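4.2 What the labels on an oven are for

It is often claimed in the trade press that a small kitchen appliance explains itself. The claim is rarely tested, and we had our doubts about it from the start. Makers put a good deal of print on a microwave oven, and most of it goes on surfaces that a cook has no cause to look at while heating food. The Duangkaew survey, which is still the one most often cited in support of the claim, asked people whether they found their oven easy to use. It did not ask them to use it.

Our own survey went to 393 households in Vorkport, of which 267 sent back a usable form. The form asked which parts of the oven the household had read, and when. Most of those who replied said they had read the control panel and little else. A smaller group said they had read everything on the day the oven arrived, a reply we treat with some caution, as people tend to give a tidier account of themselves on paper than their kitchens would bear out.

The follow-up visits, made in June, covered seven homes. That is too few to settle anything, and we do not offer the visits as proof. They did suggest that the door matters more than the print. People opened it, looked at the plate, shut it and pressed a button they already knew. When a printed strip was pointed out to them, several said they had taken it for packing material – something to be peeled off one day.

Droden, whose guidance on label placement is widely copied, argues that the top of the housing is the best place for long instructions because it is flat and free of controls. We are not convinced. In many kitchens the top of the oven is a shelf, and a strip of small type under a bread bin teaches no one anything. The Elora study reached the opposite view, but it was run in a test kitchen with nothing stored on the ovens, and we would not lean on it.

Figure 3 gives views of a light-coloured oven with a rounded housing, with the door open and with it closed.
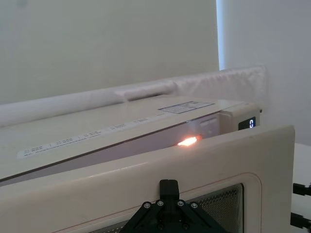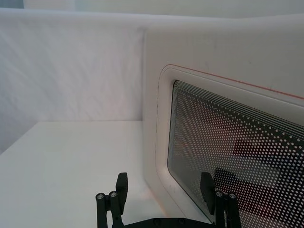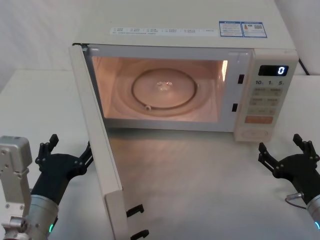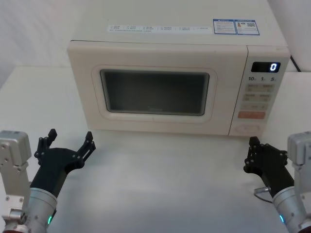

Figure 3. Microwave oven on a tabletop.

Would fewer labels make such an oven easier to use?

We found no good evidence that they would. The households that ignored the print managed their everyday heating without it, and taking it away would leave them where they were. The people who might lose by it are those who turn to the label when something goes wrong, and our form did not ask about them.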